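Grekeo pocket guide to Kirnville's heritage buildings, 2nd printing

The guide lists 39 buildings, each with a construction date, architect and current use. Colour coding by decade is consistent. The fold-out map is too small to read at the harbour end.
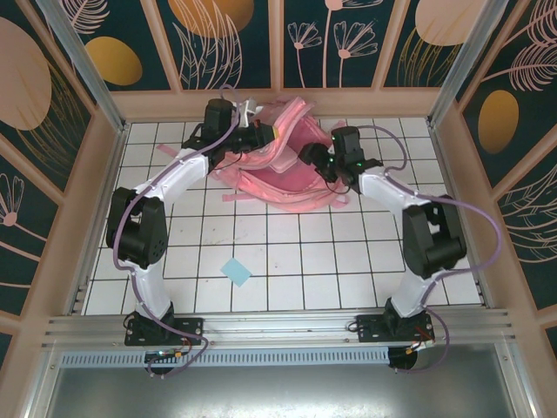
Pink backpack, two robot arms.

Binding is sewn and opens flat. The index omits the Walczak warehouse. Good value at $10.

Shares: 39 | Comments: 2

Index is fixed in the May printing.

Map is poor, agreed.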